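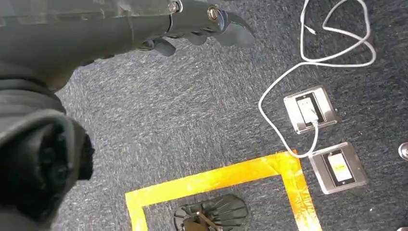
*Slide 1: white cable on gray carpet. Leave up while people sit down.*

Speaker notes, floors + cables talk, Clornon office moves evening
August 25, 2024
Slot is short, keep moving, do NOT read slides out

**Opening**

- Hi, thanks, phones on quiet, water at the back
- Who has a loose cable on their floor right now? Wait for hands. Wait longer than feels ok
- Thin white one on the slide. Loops. On carpet. Everybody has this one
- Tonight = carpet, cables, floor outlets. Not the exciting part of a move. It's the part that gets you emails for months after
- Say where I'm coming from: did the Wodorgate move in July, 14 rooms, two floors, all carpet tile, all speckled gray. Made most of the mistakes in this talk there

**Why speckled gray (quick, 1 min)**

- Hides dirt. Good
- Hides staples, screws, cable clips, the little plastic feet off chairs. Bad
- White cable shows up fine. Dark cable on dark carpet you find with your foot
- So: at Wodorgate we switched the temporary stuff to white or yellow. Looks worse in photos, who cares
- Quintero people asked for black everywhere "to match". Story about the projector cart goes here IF time. If not skip straight to loops

**Loops**

- Slack is fine. You want slack
- Slack in the middle of a walkway is not fine
- Loose loop on low pile carpet slides. You push it against the wall, chair comes by, it's back out
- What we do: coil the extra at the desk end, hook and loop tie, hang it under the desk. Not at the outlet end!! At the outlet end it gets kicked and pulls the plug
- No tape on carpet for more than a day or so. Leaves gum, gum picks up dirt, now you have a black stripe where the tape was. We had one right outside the meeting room, ask me how I know
- If it HAS to cross: the low fabric cover, the kind that grips carpet. Rubber ramp only for doorways and carts
- Don't run anything under the tile. Someone always asks. No. Heat, wear, and you can't find it later

(drink water, check clock, should be under 10 min)

**Floor outlets**

- The bit I care about most, slow down here
- Boxes in the floor are great until the furniture plan changes. Then they're under a file cabinet or right where a chair wheel goes
- Walk the room BEFORE the desks come. Mark every box on the plan by hand. The plan from the landlord is wrong, ours had 47 boxes on paper and we did not find 47
- Bring painters tape, put a flag on each one, take the flags off the same day
- Open every lid. Every one. Dust, crumbs, one had a pen in it jammed under the hinge
- Test power. Write the breaker number inside the lid with a paint pen

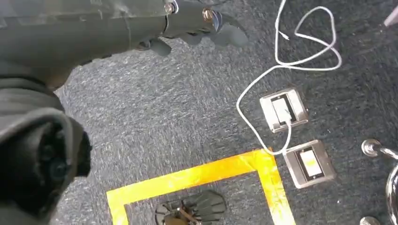
- and check the carpet around the box too, not just the lid. Cut edges fray. If the installer cut the hole too big you get a lip, and a lip catches toes and vacuum heads
- Bits of lint and paper collect near the boxes, vacuum goes around them becuase the person is scared of the lid. Tell the cleaners it's ok to go over, lids closed
- Lid won't close with a plug in it = wrong plug, get the flat angled ones. We bought 270 of them. Felt crazy. Used nearly all
- Nothing wet near them, plants too. Yes someone put a fern on one

**Desk layout vs boxes**

- Put the desk leg near the box, not on it
- Cable drops down the leg, goes to the box, done. Short run, no loops
- If box is too far: move the desk first, then think about extension. Not the other way round
- Zundar did a layout where every second row shared a box. Worked ok for laptops. Did not work when the monitors came
- [show sketch on the flipchart, bring own marker, theirs are always dead]

**Vacuum day**

- Pick the cables up before. All of them, onto the desk
- Streaky look after vacuuming is just pile going different ways, not a stain. Had a long email thread over this. Long
- Light from windows makes it look patchy too, check from both sides of the room before you call the carpet company
- Keep a few spare tiles from the same batch. Ask on day one. By day 30 they're gone

**Wrap up**

- One thing to do tomorow: walk your floor, pick up anything loose, open one box
- Checklist is on the handout, 2 sides, take one for whoever does your moves
- Questions. If none, ask the room who has had a lid break, that gets them going
- Likely Qs: wireless charging in desks (don't know much, say so), cost of fabric covers (on handout), who pays for extra boxes, landlord or tenant (depends on lease, don't get dragged in)
- collect the marker + sample plug before leaving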